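Wiping release goes to the test sites in January

The surface-wiping update for the Otemel controller is finished and will go to the test sites in January. It has been in work since spring, and most of that time went into one piece of the planner, so this item is mainly about that piece.

The old planner treated wiping like any other path. It took a flat patch, filled it with parallel strokes, and sent the arm along them at a fixed distance from the surface. That was fine for countertops in the lab. On tiled walls it had two problems. The distance was measured from a single depth reading taken before the first stroke, so a small error in the angle of the wall left the cloth pressing hard at one end and barely touching at the other. The planner also had no idea that it was holding something soft. It knew where the fingertips were and assumed the cloth ended there too.

Delwyn Paewai rewrote the contact part. The arm now follows a target force across the wall, and the path only sets the sideways motion. If the force reading drops for more than 400 milliseconds, the stroke stops and the arm backs away, then comes in again from the last point where it had good contact. Earlier builds tried to push forward until they found the wall, and we have a cracked tile at the Sava site to show for it.

Perception changed less, but the change matters more day to day. The wrist camera sits close to the work, and a large part of its view is often gripper and cloth.

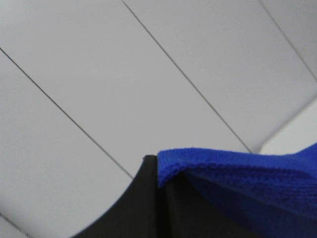 Photo: Manolis Zervas / Otemel wrist camera

Views like this one used to confuse the surface fit. Blue cloth over the gripper fills the lower right, and its shaded side goes nearly as dark as the gripper itself. The old mask removed the gripper by its known shape and left the cloth in, so the fit would tilt toward the camera. The new mask is worked out for each image. It grows outward from the gripper and takes in whatever is hanging from it, including folds that stand up against the tile.

Grout lines are now used as well. On pale, matte tile the depth data is noisy, and there is not much else to hold on to. Where at least 3 parallel lines are found, the planner uses their direction to check the angle of the wall. If the lines and the depth data disagree, the arm slows down and takes another look before starting a stroke. We thought about using the lines to track position too, but they all look alike and it is too easy to be off by one tile.

Manolis ran the replay tests on 1,004 saved approaches. The old build gave a bad surface fit on 271 of them. The new one fails on almost none, and the ones that remain are mostly corners, where a brighter panel next to the main wall gets merged into it. There is a fix for that on the Plidlow branch - it splits the surface before fitting - but it is slow and will not be in this release.

A few notes for people who run the test sites. The force target has moved out of the main config and into the tool file, so each cloth or pad can have its own. Old configs will still load, but the value in them is ignored and a warning goes to the log. Please recalibrate the wrist camera before the first run. The replay viewer can now show the mask on top of the image; press M to switch it on and off.

Sánchez stays on the old build until its new arm mount is in. Reports of bad fits should go to Manolis with the replay file attached, and force problems go to Delwyn.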